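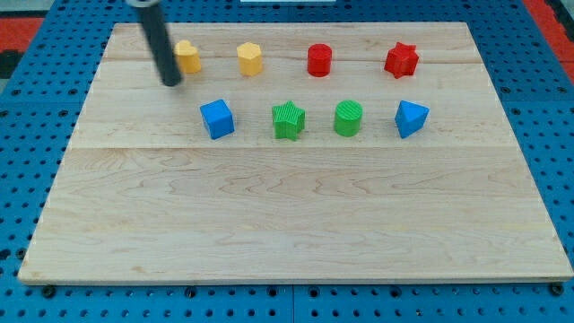 The wooden board and the yellow heart.

Wed 17 August

I finished clearing out my late aunt's sewing room this week. It took 14 evenings, mostly because I kept stopping to read the backs of pattern envelopes. She had kept receipts for nearly everything, including a bill for 160 buttons from a shop called Olszewski that closed years ago.

The fabric was the hard part. I sorted it by weight first and then by color, and that was a mistake. Color tells you very little when you need lining. On the second try I went by fiber, with a scrap pinned to the outside of each bag.

Hiyori Nishimura from the quilt group took the cottons. The wools are staying with me. I have enough gray flannel for two pairs of pants and a vest, and I started on the first pair in May, so we'll see.

The machine went to the repair shop on Monday. The tension has been off since I got it, and new needles didn't help. They want it for over a week.

What's left is one drawer of zippers, most of them seven inch, nearly all in brown. If you sew skirts and live nearby, leave a comment and I'll put some in an envelope for you.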